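The Draller Prize: Notice to Entrants
A short story

The Draller Documentary Fund regrets to inform entrants that the film known as Flustomero has been withdrawn from competition at the request of its subject, which is a river.

The request reached this office in July. It was delivered through the floor of the lower screening room, to a depth of two inches, during the preliminary viewing. Jurors were asked to raise their feet. The projection continued to the end, in keeping with Rule 20, under which no entry may be stopped except for fire.

Entrants will recall that Flustomero runs 74 minutes and has no narration. It follows the river from the Wijaya dam to the salt flats and was made, according to the entry form, with the full cooperation of all parties. The Fund accepted this statement in good faith. The form provides a space for the signatures of persons appearing in the film. It does not provide a space for water, and the director left none.

The river's objections were set out over the following nights. They were received as stains on the ceiling of the records office and were copied down by the clerk on duty. The river states that it was filmed while low. It states that the flood of its earlier years, on which its reputation rests, is mentioned only in a title card. It objects to the music. It does not object to the scene at the Drulico bridge, in which a child drops a shoe, and it wishes the Fund to know that it still has the shoe.
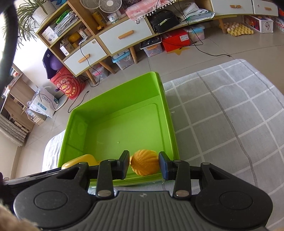
A yellow-orange ball in a lime-green tray.

The director was invited to reply and did so in writing. The reply runs to 31 pages and maintains that a river may be filmed from any public bank. The Fund's legal adviser agreed with the director on Monday. On the next day the adviser's well went dry, and a second opinion was issued.

A hearing was held at the Drulico bridge, where both parties could attend. The director spoke from the railing. The river was given equal time and used it to rise. It covered the first step, then the second, and remained at the third while the director read aloud the passages describing its color at dawn. Those present reported that the current slowed during this reading. When the director reached the title card, the reading was stopped and the card was torn out. The river returned to its bed.

Under the agreement signed that evening, the film will not be shown until the director has come back in a wet year and filmed the river again. The Fund has set aside 1,000 feet of film stock for this purpose. The entry fee will be carried forward.

The shoe was found on the records office windowsill the next morning. It is a left shoe, brown, with the lace tied. The owner may claim it at the front desk during regular hours.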